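Gripper notes: are the new fingers any better?

Several members have asked when we are going to say something about the Terkholm fingers. The short answer is that we have been using them since the start of September, and I am still not ready to recommend that anyone spend money on them. The longer answer follows. Serena Caputo disagrees with some of it and has been promised space in the next issue.

For those who missed the spring meeting, the claim was that a softer, longer finger would let us stop changing grippers between hard and soft produce. One pair of fingers for everything from a lemon to a peach. The sales sheet says "universal," a word I have learned to read slowly. We have a drawer at Wimurdale with three earlier universal grippers in it, and one of them still has the protective film on.

What we compared

We ran two sets of fingers on the same arm: the stock black ones that came with it, and the Terkholm pair. Same arm, same controller, same closing speed. Eero Kiiskinen insisted on that last point and he was right, as the Terkholm settings file quietly slows the closing speed by a good deal. If you load their file and then compare against your old fingers at the old speed, the new ones look wonderful. Load your own file and they look fairly ordinary.

The job was plain: take a piece of fruit from the basket or a tray, lift it, hold it for 2 seconds, put it down in the other container. A pick counted as good if the fruit got there without being dropped and without a mark that Cledwyn Ellis could find with his thumb afterward. We logged 516 picks in all, split evenly between the two sets. I know that Fladia published a much larger number for a similar test last year, but they used foam balls, and I have yet to meet anyone who packs foam balls for a living.

We kept the setup simple on purpose. Both arms stayed bolted down at the near edge of the table, and the fruit was set out at the far right, where the right arm has to reach for it. Berwyn Phillips wanted it closer in. My feeling was that a gripper that only works close to the base is of little use to most of our readers, so far right it was, with the odd grumble.
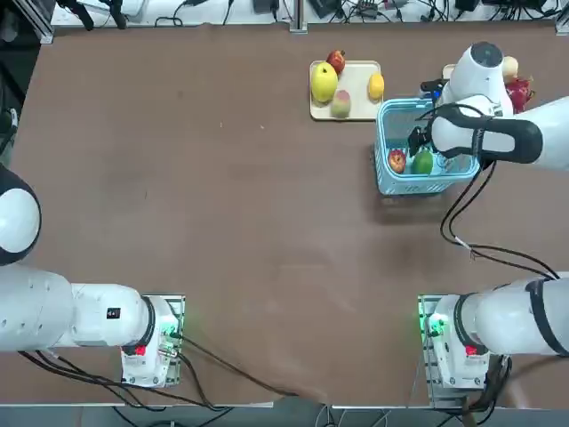

Results, such as they are

On apples there was nothing in it. Both sets picked them from the tray and from the basket all morning long. I would not pay extra for a finger because it can pick up an apple.

Lemons were slightly better with the Terkholm pair. The stock fingers tend to catch a lemon off center and roll it. The soft ones fold around the end and hang on. If lemons are your whole business, you may want to read Serena's piece when it comes.

Peaches are where the claim should have paid off, and I can't say it did. The soft fingers dropped fewer of them but marked more. Our best guess is that the pad wraps further around and rubs as the fruit settles. Cledwyn thinks the pad material is the problem and not the shape – he has asked Terkholm for a sample of the pad on its own. They have offered him a discount on a second pair, which was not the question.

The mango gave both sets trouble, mostly from inside the basket. The basket rim gets in the way of a long finger coming in at an angle, and the Terkholm fingers are longer. We had two hard stops from touching the rim, both with the new pair, and none with the old. Neither did any damage, but each one cost us a restart and a trip through the homing routine.

The dragon fruit results I have left out entirely. We didn't have enough of them, and the scales bend in ways that make it hard to agree on what a mark is. Berwyn would like it noted that he was in favor of including them.

What it costs in time

Swapping fingers was supposed to be the thing we were escaping, so Aled Penry timed it. With the stock pair, a change takes 60 seconds if the right hex key is on the bench. That is the saving on offer. Against it you should set the slower closing speed, which you will want to use in practice, and the cleaning. The soft pads pick up fuzz from the peaches and have to be wiped, or the grip starts to slide. The data sheet has a line on this, near the back, in small type.

Durability is an open question. One pad has a small split at the base already. It may have come that way – we didn't check them closely when the box was opened, and that one is on me.

A word on the camera

We had hoped to test the overhead camera in the same session and gave up on it. The wrist blocks the view of the fruit at just the moment you want to see it, and no amount of moving the mount fixed that for the basket. The supplier's demo video was shot with everything on a flat mat. Anyone who has this working with a container that has sides, please write in. I would like to see the raw footage and not the edited version.

Where this leaves us

The Terkholm fingers stay on the arm through the end of the next round, mainly so that we get some wear on them. After that the stock pair goes back on unless the numbers move. The next round will use the left arm too, with the same fruit, to see how much of the difference comes from the arm and how much from the fingers. Eero suspects that our right arm has a touch of play in the wrist. If so, some of the above will need correcting, and we will print the correction.

The group in Cáceres has the same fingers on a different arm and has promised us their log. I have asked for the failures as well as the good picks. If you have a set of your own, send your figures to Aled before the next issue, and please say which closing speed you used.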